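Flulside Community Pantry – progress report to the Eskildsen Fund
Prepared by Unnur Dalsgaard
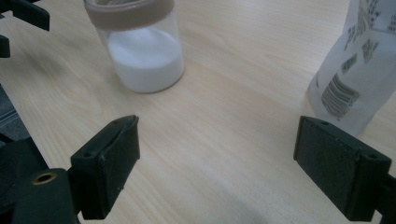 Category: Dry goods and decanting

When we last reported, the dry store held a great many half-open bags folded over and held shut with whatever was nearest. I am pleased to say that the age of the clothes peg is drawing to a close. Since March we have been moving everything powdery into clear glass jars with lids, one shelf at a time, and the fund's money has gone almost entirely on the jars and the table we fill them at.

The table first, as it cost the most argument. It is pale, it wipes down in one go, and spilt flour is very hard to see on it. Þórarinn Ketilsson pointed this out before we bought it and has pointed it out on most Mondays afterwards. We now wipe it whether it looks clean or not, so perhaps he has done us a favour.

Jars are filled to two-thirds and no further. We tried filling them to the brim in the first week and found that you cannot get a scoop into a full jar without a good part of the contents coming out to meet you. The empty space at the top looks wasteful to visitors, and one of them said so in the comments book, underlined.

Labelling is behind. Flour, cornflour, icing sugar and potato starch are all white, all fine and all quite convinced that they are each other. A batch of scones at the Elstead lunch club settled the matter, and the rule is now that a bag stays beside its jar until the label is on. Several of our donated bags are printed in languages none of us reads, which slows things down. Unnur's neighbour helps with some of them and we guess at none.

Spending to date is £785 of the £3,000 awarded. Jars came from Jamoreo, who sent 4 boxes when we had ordered 3 and have been slow to want the extra one back. We have kept it sealed and written to them twice. The shelving has not been bought yet. The wall it was meant for proved to be softer than a wall should be, and the landlord's builder is expected to come and press it with his thumb.

Still to do before the next report:

Finish the two lower shelves, which hold the baking things and the milk powder.
Agree on one kind of label. At present we have the stick-on sort and the tie-on sort, and a supporter for each.
Write the use-by date on the base of every jar, as lids get swapped in the wash.
Find a scoop that fits the narrow jars.

We would like to carry the shelving money over into the next period if the fund is willing. Receipts are in the usual envelope, apart from the one for the funnels, which Þórarinn is still looking for.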